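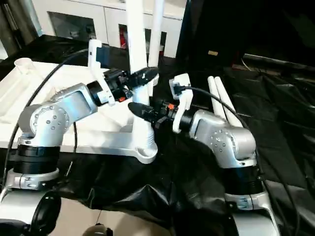
给双臂机器人写规矩，是我见过最有意思的文字工作

我喜欢读规程。出差路上别人看小说，我翻各家实验室的操作须知，看到一条写得漂亮的，会高兴得想站起来走两圈。上个月读到 Koubek 那边的一条：“夹爪闭合之前，说出你要夹的东西的名字。”就这么一句，没有前缀，没有“应当充分注意”，连刚来第一天的人都知道该怎么做。我把它抄下来贴在屏幕边上，到现在还没撕。

做双臂操作的人这几年越来越多，台面越搭越快，手臂越来越轻，夹爪的手指可以一个下午换一副。硬件走得这样快，写给人看的那几页纸却常常停在单臂时代。很多地方的须知，是从一台固定在围栏后面的大机械臂那里抄来的，开头是“人员不得进入”，结尾是“发现异常立即报告”，中间全是给围栏用的话。可我们的台子没有围栏，人就站在旁边，一天要伸手进去几十回，摆东西、抻布、捋线、把倒了的零件扶起来。拿围栏的规矩管这样的台子，大家只能一边签字一边违反，签得越多，纸越不值钱。

所以我想替好规矩说几句话。我说的好规矩，是贴着台面长出来的那一种：短，具体，做没做到一眼能看见，改起来不心疼。下面写的都是我自己在 Murkby 这边攒下来的看法，有几条同事并不同意，我也一并写上。

先说台面

台面是双臂工作里最被低估的东西。大家愿意花一个星期调手臂的轨迹，却不愿意花十分钟想一想布该怎么铺。可是对两条手臂来说，台面就是它们的世界，布上多一道褶，夹爪下去的时候碰到的就是另一个高度；布边垂下来一截，收回手臂的时候就可能带到。

我刚开始写规程那阵子，很自然地写下了“台面覆盖物必须平整”。这条规矩活了不到一周。来一个人抻一遍布，抻得满头大汗，刚一开工又皱了，于是有人开始用胶带把四边粘死，粘死之后换布又要半天。后来我们坐下来问自己，到底要平整干什么？答案因任务而异。搬硬盒子，褶皱无所谓；叠薄东西，褶皱很要紧；有些任务甚至希望布每次皱得不一样，数据才不会全长一个模样。

于是那条规矩改成了现在的样子：“开工前在任务单上写明布面状态：抻平、随意、固定。写了什么，就按什么检查。”你看，它一点都不比原来严，可是原来那条没人守得住，现在这条谁都守得住。抻平有抻平的查法，随意就真的随意，没有人会为了一块皱布挨说。我特别喜欢“随意”这两个字能堂堂正正写进规程里。规程里有了“随意”，“抻平”才有了分量。

台面还有一个老问题，就是边界。两条手臂够得到的地方比任务需要的地方大得多，夹具、支架、备用的杆件都爱往那片多出来的地方挪。我主张每张台子画两道界：里面一道是任务区，外面一道是手臂能扫到的区。东西可以放在两道界之间，前提是它在任务单上有名字。没有名字的，收走。听着像幼儿园收玩具，可这条一推行，台子上那些“不知道谁放的、也不敢动”的东西就都有了去处。真是畅快！

布料的固定方式我也想多说一句。用夹子夹在台边最省事，拆起来也快，但夹子本身会成为台边的一个凸起，手臂横着扫过时要算进去。用重物压，压块要登记。用胶带，胶带的颜色要和布不同，方便看见翘起来的角。三种我们都用，规程里三种都允许，只要求同一批任务从头到尾用同一种。中途换了固定方式，就当作新的一批。

再说线
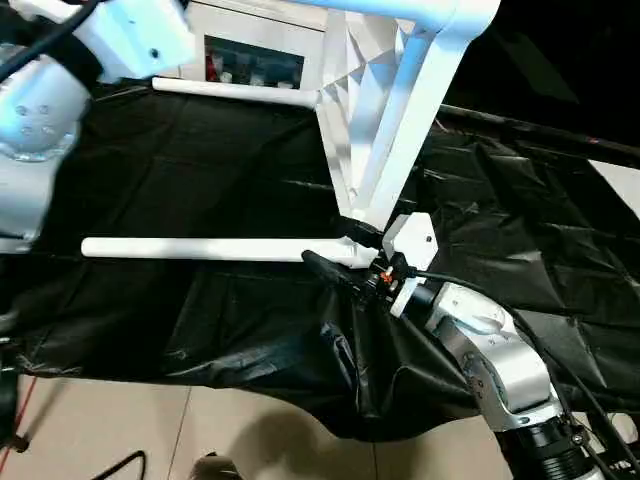 线缆管理的规矩，我写过的版本比别的任何一条都多，因为每一版都在和同一个事实较劲：夹爪要动，线就得跟着动，所以线必须有余量，而余量一多就会晃出去。早先大家爱写“线缆应妥善固定”，“妥善”两个字等于把问题原样还给读的人。后来我们改成按姿态来查，把手臂伸到任务里最远的那个位置，在那里看线。像这种夹爪已经探到白色镂空架子跟前的姿态，就很适合停下来查一遍：线从夹爪那里绕过手臂右侧，往下垂，那么这个弯有多大、垂下去的一段离布面还有多少余地、左边那根横伸出来的白杆在不在它可能摆到的范围里，都是站在旁边就能看、能用手指比出来的。查完这个姿态再查收回的姿态，两头都过得去，中间多半也过得去。

“在最远处看线”，规程里就这五个字，后面跟一句“在最近处再看一次”。我们的新人培训里，这条几乎不需要讲解，带着做一遍就会了。我对这种能用身体记住的规矩有偏爱，它们像口诀，忙起来的时候自己会冒出来。

有人问过我，线的规矩为什么不写尺寸，写明弯曲半径多少、余量多少，不是更像标准吗？尺寸当然要有，放在附录里，给装配的人用。装配的人手里有尺，也有时间。操作的人没有尺，他面前是两条手臂、一个任务和一块正在变形的布，他需要的是一个看得见的判据。同一件事写给两种人，就该写成两句话。许多标准读起来让人发困，毛病就在于把两种读者塞进了同一个句子。

地面上的线也归这一节管。人绕着台子走，最容易分心的地方恰恰在脚下。我们的做法是给地上的线分两类：一类是固定走线，位置画在平面图上，谁挪谁改图；另一类是临时走线，当天用当天收，过夜就自动变成固定走线，必须上图。“过夜就上图”这条，是我心目中全本规程里最聪明的一条，可惜不是我想出来的。它利用了人人都怕麻烦的天性：比起改图，下班前收一根线轻松多了，于是线就收了。

我还想为“线的颜色”争一争。我们有过一阵子想统一颜色，电源一种，通信一种，急停一种。理想很美，落到现实就碰上采购周期，急着用的时候手边是什么颜色就是什么颜色。最后我们退了一步，颜色不管，两端挂标签，标签上写去向。退这一步让我难受了几天，后来发现标签比颜色好用，色弱的同事也能看，昏暗处拿手电一照就清楚。规矩往后退一步，有时候脚底下反而更实。

两条手臂之间的礼貌

单臂的规矩主要管手臂和人、手臂和物。到了双臂，多出来一种关系：手臂和手臂。它们常常要去同一个地方，一只扶着，一只做事，或者两只一起捏住一样东西的两头。两根手指在台子中间碰面，是双臂工作里最好看的时刻，也是最考验规矩的时刻。

我们的第一版规程在这里写得非常胆小：“双臂末端应保持安全距离。”照这条做，双臂就永远只是两个单臂，各干各的，那还搭双臂做什么？我到现在想起这条都脸红。写规矩的人有一种惰性，遇见不熟悉的情况，先写一个“保持距离”垫着，以为写得保守就没有错。可是一条让工作做不成的规矩，迟早会被绕过去，绕过去之后那片地方就完全没有规矩了。

新的写法借了“让路”的念头。每个任务开始之前，定好哪一侧是主手，哪一侧是辅手。两手要进入同一块区域时，主手先进，辅手等主手停稳再进；出来的时候倒过来，辅手先出。任务中途可以换主手，换的时候要说出来，遥操作的人自己也要念一遍：“换左。”就这两个字。刚推行的时候大家觉得傻，对着屏幕自言自语，像在哄小孩。过了些日子，我去别的台子串门，听见那边也有人在小声念“换左”“换右”，我们从来没有要求过他们。好规矩会自己走路。

这里我要交代一个分歧。有同事认为，主辅之分应该由软件来管，区域互锁，程序判断，人不必操心。我完全赞成软件来管，Oltix 的排程工具里也已经能给每个任务填主手侧，填完会显示在任务单最上头，很方便。可我不赞成因此就把人的那一句省掉。采数据的时候，操作者的动作本身就是教材，他心里有没有主辅，手上是看得出来的。心里分得清的人，两只手进出有先后，停顿有道理；心里没分的人，两只手会在中间犹豫，一会儿都想上，一会儿都在让。这样的犹豫录进去，往后学的也是犹豫。把那句话念出来，是给手听的。

另外一点，规矩里要有“碰到了怎么办”。手指和手指轻轻相碰，在精细任务里几乎避免不了。早先大家碰了不说，怕被当成失误，于是手指歪了一点也没人查，一直歪到夹不住东西才发现。现在的写法是把相碰分成两级：停得下来的叫“碰”，停不下来、需要人伸手去分开的叫“撞”。碰要记，不扣任何东西；撞要停，查手指、查支架、查校准，查完再开。自从“碰”不丢人了，记录一下子多了起来，多得让人高兴，我们终于能看见手指是在哪些动作里受累的。

给“停”找一个好词

每本规程都写急停，写得也都差不多：红色按钮在哪里，按下之后做什么，恢复的步骤。这一节我不敢乱改，安全的底线按上级的要求来，一字不动。我想说的是急停之外的那些停。

双臂台子上一天里真正需要按红按钮的情形很少，更多的是“等一下”：布滑了一点，等一下；东西滚到边上了，等一下；旁边有人要伸手，等一下。如果规程里只有急停这一种停，大家就会在“按下去太严重”和“那就算了”之间选后者。所以我们给“等一下”也立了规矩。口令定为“住”，一个字，短促，和平常聊天里会出现的词不容易混。听见“住”，操作的人松开控制，手臂停在原地，夹爪保持当前的开合。喊的人不必说明理由，事后也不必写报告。

“不必说明理由”这半句争了很久。反对的人担心有人乱喊，耽误进度。我们试了一段时间，没有出现乱喊的情况，倒是喊的人从平常那几个老手变成了所有人。这正是我盼着的。台子旁边资历最浅的那个人，常常站的角度最特别，他看见的东西老手看不见。规矩要是让他开口之前先掂量半天，那双眼睛就白长了。

从“住”恢复也有一句话，要由喊的人来说：“走。”谁喊的谁放行，别人不能替。有一回喊“住”的同事接着电话走出去了，整张台子安安静静等到他回来。有人拿这件事说规矩太死板，我倒觉得可爱极了，后来补了一条：离开之前，把“走”交给另一个人，交的时候叫他的名字。

规程里的动词

写到这里，想聊聊文字本身。我越来越相信，操作规程的质量，大半取决于动词。

“确认”是一个坏动词。“确认台面状态”，怎么确认？看一眼算不算？“确认”写在纸上，最后都会变成打钩。我们把全本规程里的“确认”逐个挑出来，换成能看见的动作：摸、推、读、念、指、拉。“确认支架稳固”变成“用一只手推支架的顶部，看底座动不动”。“确认夹爪校准”变成“让两只夹爪各闭合一次，读出屏幕上的数”。字数是多了，执行的时间反而短了，没有人再站在那里琢磨什么叫确认。

“注意”更坏。“注意线缆”“注意夹手”“注意地面”，满纸都是注意，读的人唯一能做的就是紧张。我给自己定了一条，一份规程里“注意”出现的次数是零。凡是想写“注意”的地方，就停下来问，要人的手做什么？眼睛看哪里？答得出，就写答案；答不出，说明我自己还没有想明白，那就去台子边上站着，站到想明白为止。

还有“及时”“适当”“必要时”。这几个词倒不必赶尽杀绝，有些判断确实得留给现场，写得太死反而误事。我的办法是谁用谁举例：写了“必要时”，后面就要跟一个最近发生过的情形。例子过一阵换一个，旧的归档。读规程的人看见例子是上个月的事，会觉得这东西是活的。

顺便为句号鸣个不平。许多规程喜欢一逗到底，一句话里塞进四个动作，读到末尾忘了开头。一个动作一个句号，再难的流程也变得像菜谱。我妈不懂机器人，我把开工检查那一页念给她听，她听完说，这不就是做饭前看看灶台嘛。我把这句话当成收到过的最高评价。

薄的、软的、说不准的

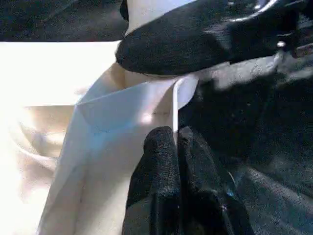 撰文：覃书阔
Murkby 双臂操作组 规程编写

软薄物的规矩，是我近来最着迷的一块。硬东西好写，一个方块放在台上，抓住了就是抓住了，掉了就是掉了。到了纸、布、薄膜，世界一下子模糊起来。夹住了一个角，算不算夹住？夹住了两层，本来只想夹一层，算成功还是失败？折痕歪了一点，叠是叠上了，算几分？三指合拢，白色的薄片在指间弯出一个尖尖的棱，光是这么一捏，就够一屋子人讨论一个下午，我们也真的讨论过一个下午。

没有规矩的时候，标注成功与否全靠操作者的性子。脾气好的人看什么都像成功，要求高的人一天下来没几条满意的。两个人的数据并到一起，等于把两把不同的尺子粘成一把。于是有了 Brindeck，我们给软薄物任务写的一份判定规范，名字是随手起的，后来叫顺口了就没有再改。

Brindeck 的头一个主张是：判定要写在动手之前。任务单上有一栏，叫“什么样算成”，由出任务的人填，填完拿给一个没参加过讨论的人看，那个人能照着判，才算填好。叠布的任务，可以写“上层的边不越过下层的边”；夹角的任务，可以写“抬起后角不脱离手指”。写的时候不许用“整齐”“良好”“到位”。有时候为了把一个“整齐”换掉，要磨上大半天，可磨完之后往往发现，任务本身也跟着想清楚了。

第二个主张是留一个“说不准”的格子。成、不成，中间放一个“说不准”，谁都可以选，选了要写一句话，说清楚卡在哪里。这个格子一度很危险，有人累了就往里面倒。我们定了一个上限，每100条里“说不准”不得超过10条，超过了就停下来改判定，改的是判定，不追究人。这个数没有什么高深的道理，是试出来的，换一个地方也许该是别的数。我更看重它背后的约定：说不准太多，责任在尺子。

第三个主张最费口舌，是失败的条目一条都不删。软薄物任务里，失败的样子千奇百怪，滑了、皱了、带起了下面那层、松手的时候粘在指头上跟着走了。每一种都值得有名字。我们给常见的失败起了8个名字，都是大白话，“溜角”“带层”“粘手”之类，贴在台子旁边。起了名字之后发生了一件让我非常开心的事：大家开始聊失败了。从前是“刚才那条不行，重来”，现在是“又带层了，你看，是下指太深”。一个组里的人肯津津有味地聊失败，这个组的数据差不到哪里去。

这里也有反对的声音。有人说，软薄物还在摸索，这么早就定规范，会把路走窄。我认真想过这个意见，它有对的地方。规范一定下来，出任务的人会不自觉地挑好判的任务出，难判的就躲着走。我们的对策是给难判的任务留一条专门的通道，叫“草任务”，可以没有完整的判定，可以边做边改，唯一的要求是每天收工时写下今天的判法和昨天有什么不同。草任务的数据单独存放，不和正式的混。这条通道现在很热闹，大家最有意思的念头都是从那里冒出来的。

手指表面也要写进规范。做软薄物，指腹是什么材质、什么状态，影响大得惊人，可很多记录里连换没换过都查不到。Brindeck 要求换一次指垫就记一笔，写清换的是哪一侧、哪一指。清洁也记。看起来琐碎，等到有一天曲线忽然变好看了，大家满世界找原因，翻到那一天换过指垫，就知道这一笔值多少。

谁来改，改多快

规矩写出来，只走完了一小半路。剩下的一大半是改。

我见过最可惜的规程，写得极好，好到没有人敢动。封面漂亮，编号齐全，修改一个字要走半个月的手续。于是大家在旁边贴小纸条：此条暂不执行，此处以口头通知为准。小纸条越贴越多，正本越来越像一件摆设。看着真叫人心疼，那么好的底子！

我们这边的办法是把规程分成两层。下面一层是安全底线，改起来很慢，理应慢。上面一层是操作习惯，改起来要快，快到当天提、当天试。谁都可以提，提的方式是直接在纸上用铅笔写，写上自己名字。一周之内没有人划掉，就进入正文；有人划掉，两个人当面谈，谈不拢就两种写法各试几天。整本上层规程现在一共4页，多一页就要删一页。这个页数限制救了我们好多次。每次有人想加一条，就得先找出哪一条可以走，找的过程里总能翻出几条早就没人需要的老规矩。

删规矩是要办仪式的，我坚持这一点。删掉的条目抄在墙上的一张大纸上，写明它当年为什么来、如今为什么走。那张纸现在密密麻麻，新人来了我总先带他看那张纸，再看正本。看过墙上的那些，再看正本里留下来的，就知道每一条都是怎么站住的。“台面覆盖物必须平整”就在那张纸的最上头，字还是我自己写的。

快也有快的代价。去年秋天改得最勤的时候，两班人手里的规程对不上，上午的人念“换左”，下午的人已经改成念“左主”，交接的时候彼此都愣一下。从那以后，口令类的条目统一在星期日晚上生效，一周之内不变。其他的照旧随时改。能快的快，和耳朵嘴巴有关的慢一点。

各家之间，能不能抄得更痛快些

我最大的愿望在这里：各家把自己的操作规程敞开，让别人抄。

论文可以看，代码常常也可以看，唯独规程，大家像是不好意思拿出来。有的觉得太土，尽是些摸一摸、推一推；有的觉得还没有成形，等完善了再说。可恰恰是这些土的、没成形的东西，才真能省掉别人几个月的弯路。我那句“说出你要夹的东西的名字”，就是串门的时候抄来的，抄来第二天就用上了，效果好得出奇，操作的人念完名字再下手，夹错东西的事几乎听不到了。Koubek 那边听说我们在用，也很高兴，反过来抄走了我们的“过夜就上图”。

抄也有抄的规矩。我的建议是：抄一条，就连它的来历一起抄。一条规矩离开了它出生的台子，很容易变成迷信。我们抄过一条“夹爪回零前必须先张开”，认认真真执行了好久，后来才弄明白，那是原来那家的夹爪有一个特殊的机械结构，我们的根本没有。也没有造成什么损失，就是每次多等那么几秒。要是当初把来历一起抄过来，一眼就看出来了。

由此说到标准。大家盼标准盼得很急，盼着有一份权威的文件从天上下来，把双臂台子该怎么管一次说清楚。我也盼，可我更希望它下来的时候，地上已经长满了各家写的小规矩，写标准的人只要弯腰挑就行。标准里最耐用的部分，往往是许多地方不约而同写出来的那几句话。要让“不约而同”被人看见，就得先把各自的写出来、放出去。

软件厂商在这里可以帮很大的忙。排程工具、录制工具，每天都在操作者眼前，它们的界面其实就是一种规程：哪一栏必填，哪一栏可空，哪一步不做就走不下去。我很希望这些必填栏能由各组自己改。把“布面状态”变成必填，只要改一个设置，比我开十次会都管用。反过来，厂商自作主张加进来的必填栏，也请手下留情，每多一个没用的必填栏，大家随手乱填的本事就长一分，最后连有用的那几栏也一起乱填了。

给刚搭好第一张双臂台子的人

常有人写信来要我们的整本规程，说刚搭好台子，想一步到位。我每次都寄，同时劝他们先别用。先空着手干几天，身边放一个本子，每一次有人说“哎呀”，就记下来。“哎呀，线挂住了。”“哎呀，刚才那条是用的旧指垫。”“哎呀，我以为你要动右边。”几天下来，本子上的“哎呀”就是你们的第一版规程，把每一个“哎呀”改写成一个动作就行。写完再拿我们的来对照，缺的补上，多的别硬塞。

第一版宁可薄，薄到能一口气念完。念给一起干活的人听，念到哪里有人皱眉头，就在哪里停下。皱眉头的地方要么是话没说清，要么是事没想清，两种都好办。

关于检查的时机，我的建议是挂在已有的动作上。人不会凭空想起来要检查，可是人一定会坐下、会戴上手套、会倒水。我们把“在最远处看线”挂在每次换任务的时候，把“推支架顶部”挂在每次铺布之后，把“读夹爪数值”挂在每次休息回来。挂上去的检查很少漏，单独列在清单上的检查漏得厉害。

也别忘了给规程配声音。台子边上太安静，人会走神；太吵，又听不见“住”。我们试过放音乐，后来规定口令期间谁都不许用耳机，音乐可以有，音量以隔着台子能听清正常说话为准。这条也写在规程里了，写得和校准那条一样郑重。

还有灯光。侧面来的强光打在白色的东西上，容易白成一片，判定的时候看不清折边，腕部的相机尤其怕这个。我们正在写一条关于灯的规矩，目前的草稿是：“开工前，把任务里最白的东西放到夹爪跟前，看一眼腕部画面，折痕要看得见。”我对这条还不满意，“看得见”三个字太松，不同的人眼力不同。有人提议用一张印着细线的卡片代替，数得清线就算过关。我觉得很有希望，铅笔字已经写上去了，旁边有一位同事打了个问号，说卡片是平的，折痕是立着的，两回事。他说得有理，明天我们打算折一张卡片试试。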